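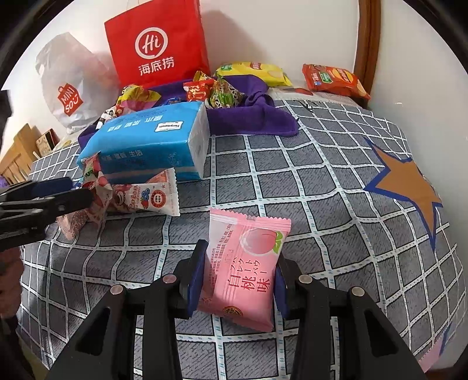 Figure 6. Household snack items on a bed, including a pink snack packet labeled 白桃味 (white peach flavor).

4.2 Flavor labels and recall of small packs

Respondents in the Lundard panel kept a diary of all packaged snacks eaten at home over 30 days. Each entry gave the time of day, the room, the type of pack and the flavor as printed on the front. Entries with no flavor were kept in the count of eating events but left out of the label analysis.

Fruit flavors were recalled more often than savory ones when the diary was filled in the next morning. The gap was largest for packs under 30 g, where the flavor name takes up a greater share of the front panel (Figure 6). Packs printed in two scripts were entered under either script, and both forms were merged during coding. The Skidel word list was used for this step, with peach and white peach kept as separate terms.

Eating outside the kitchen was common in both waves. Bedroom entries peaked after 9 p.m. and were shorter than kitchen entries, with fewer brand names and more color words. We treat color words as partial recall and score them at half weight, following the Clatham scheme. Scoring them at zero lowers the October values but leaves the order of the flavor groups unchanged.

The final sample held 500 diaries. A further 100 were set aside for the coder agreement test reported in Section 4.3.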